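Sorting by color or by part? Two bins in and already stuck

Forum > Storage and Sorting > Building Blocks

11 posts, 356 views

slavica_v
Apr 25, 2021
Hi all! Long-time reader, first real thread. My sister cleaned out her basement in December and handed me a tub with 4000 building blocks in it (she bought them by count, so I trust the number), all sizes, all mixed. I have wanted to do this since I was nine and I am so happy I could burst.

So I've started by color. I got little plastic bins with the sloped front lip, the kind you can push right up against each other, and I'm matching the bin to what goes in it where I can. The first ones are in use and I love looking at them. Before I do the whole tub like this, is color the right way to go? I build mostly houses and little street scenes, nothing from instructions.

Slavica

brickpile_sorin
Oh boy, you've asked THE question. Welcome!

Part first, color second. I did color first for two years and I'd never go back. The trouble comes when you want one small red piece out of a bin of red pieces. Your eye can't pick out a shape when everything is the same color, but it can pick out a color when everything is the same shape. Try it with a handful of each and you'll see what I mean right away.

Great haul by the way. Basement tubs are the best tubs.

Sorin Papadopoulos

velimir_m
Disagree with Sorin, as usual :)

For somebody who builds houses with no instructions, color is how you think. You sit down and say "this one's going to be a yellow house" and you grab the yellow bin and go. I have 2000 blocks, all by color, and I've never been stuck for more than a minute. Part sorting is for people with ten times that and a wall of drawers.

What I would say is don't fill them to the top. Once they start sitting up over the rim you'll knock them off every time you reach in.

kurkcombe_kid
+1 to color. Also the sloped front is the best thing about those bins, you can scoop from the low side with your fingers without tipping anything.

slavica_v
Thank you both, this is already so helpful! Sorin, I tried the handful test on the kitchen counter and you are right, I'm annoyed at how right you are. But Velimir, I also do think exactly the way you describe. I start with a color and the house sort of turns up after that.
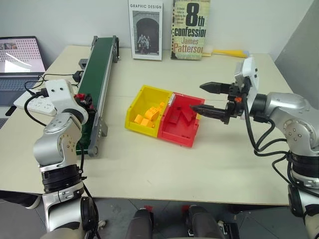
I also keep going back and forth on whether the bin color should match the blocks. Orange in a yellow bin is lovely and easy, I can see every single block. Red in a red bin looked so neat in my head, and then you drop a few pieces in and they vanish! I had to put my hand in to check there was anything there. Does anybody else have this, or do I need new glasses?

brickpile_sorin
Not your glasses. Same-on-same is the classic mistake, and I say that as somebody who bought an entire set of blue bins for blue. Put the red in the yellow and the orange in the red if you can't get other colors. Light bin for dark pieces, dark bin for light ones.

Stefaniia K
Popping in because I love bin talk. I use plain white for everything and then I never have to think about it. Boring but you see it all. I got the Cullevholm ones, the small size, and they sit flush side by side which matters to me more than it should. A gap between bins eats small pieces.

velimir_m
White bins?? Stefaniia. Where is the joy. You glance across the room at a matching row and you know where red lives before you've even sat down. I'd keep red in red and just put a light piece of card in the bottom. Two minutes with scissors.

Stefaniia K
The joy is in the blocks, Velimir!

(The card is a good idea though. I'm stealing it for my drawer of black pieces, where at present I've got an old lid from a Vollix lunch box doing the same job.)

blagoje.s
I'm going to be the grump and say both sides are overdoing it. Slavica has a mixed tub and two bins. Do a rough color sort first, the whole tub, and leave it like that for a month of building. Whichever bin drives you crazy, split that one by part. For me it was gray. I counted 154 tiny gray pieces at the bottom of one bin, and those got their own box that same night. Everything else is still by color and I'm perfectly content.

Labels: put them on the front, low down, where you can read them sitting. On the back edge you stop seeing them once there's a second row behind. I made mine from masking tape and a marker. The printed Bošković ones peeled off on me.

Blagoje Spahić

brickpile_sorin
Ok, "split the one that drives you crazy" is better advice than mine. I'd still bet it ends in full part sorting. Blagoje, you have a gray box now. That's how it starts.

slavica_v
I love this forum. Right, here's what I'm going to do. Rough color sort for the whole tub, card in the bottom of the red bin (cut it already, a bit of cereal box turned plain side up, works like a charm!!), not so full on the orange, and the first one that makes me swear gets split by part. My money's on red.

Velimir, I'm doing the yellow house first. Does anyone have a good way to do a porch roof that doesn't fall in when you look at it? I'll start a new thread in Building for that so this one can stay on bins.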